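About Lundero

Lundero teaches people to look after clothes and bedrooms. We opened in Parkham with one short course on folding, and 27 people signed up. Last year we had 1,005 learners, most of them in their own homes and a few in our Morkari rooms.

What we teach first
Folding starts on the bed. It's the biggest flat surface most people own, and it's the right height. Make the bed, pull the duvet smooth, then spread the larger pieces out and deal with the small ones separately. 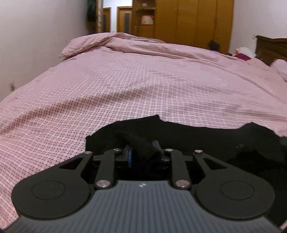
How the courses run
Each course has seven lessons. Lessons one to three cover tops, pants and small items. After that we move on to shelves and wardrobes – what hangs, what gets folded, what goes in a drawer. Dark clothes get a lesson to themselves, and it helps to sort them on a pale cover. Lay the top flat, find the shoulders, smooth from the neck down, and only then fold in the sides.
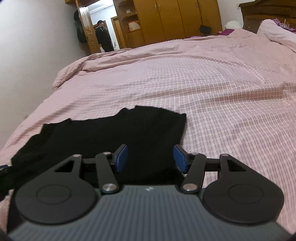
Montri Wiriya wrote to us in June that the shoulder step was the one that stuck, and that black T-shirts no longer come out of the drawer with a crease down the front.

Contact
The office is open from 9 a.m. New courses start every month – ask for the current list.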